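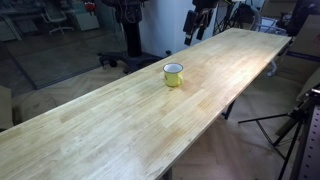
**Can I bring my own mug to a class?**

Please do. There's a shelf by the sink for them, and plenty of people leave theirs with us from one month to the next. If you forget, we keep enamel ones in the kitchen and you're welcome to any that's clean.

## About Grirnovora

Grirnovora is a small woodworking and furniture-care school. We teach people to look after the tables, chairs and boards they already own, and when they've caught the bug (most do, sooner or later) we teach them to make a few things from scratch. We've been going for 17 years now, first in the back half of a paint store on Ornness Street and then, once the paint store wanted its back half again, in the rooms we have today.

Rachid Kettani started the school with one evening course, seven students and a set of borrowed clamps. He had spent years repairing restaurant furniture and was tired of seeing good tabletops thrown out over a water ring or a scorch mark that an afternoon's patience would have fixed. He still teaches the beginners' course himself, and he still gets far too excited about end grain, so do allow an extra ten minutes if you ask him a question on your way out the door.

### The tables

Visitors nearly always ask about the tables, so a word on those. We like tops made from strips of pale wood, the butcher-block sort, and we're fond of them for teaching – the seams and the changes in color from one strip to the next give a beginner something to look at while they learn which way the grain runs. A long one gives everybody elbow room, too. We oil ours every February, when classes are quiet, and the whole place smells of it for days.

We're a bit fussy about what gets set down on them. Mugs are fine. Wet rags, open tins of stain and anything straight off the stove are not, and you'll hear about it kindly but quickly!

### The classes

The beginners' course runs over four evenings and covers cleaning, sanding, oiling and small repairs. You can bring a piece of your own as long as you can carry it in by yourself. After that there's a longer course on making a cutting board or a small bench, and an open workshop in the mornings for former students who miss the company as much as the tools.

Around 3000 people have come through since the beginning, and a good many come back. Some have gone on to do it for a living – the folks at Abou Zeid, who restore dining sets across town, met in one of our spring courses and still send us their offcuts.

### Coming to see us

You don't have to sign up for anything to drop in. We're in the Zasent building, through the courtyard and up the short stairs, and the door is open from 9 in the morning while there's a class on. Ring the bell if it's shut, and give us a minute, as the sander may be running. The coffee is usually made by 10.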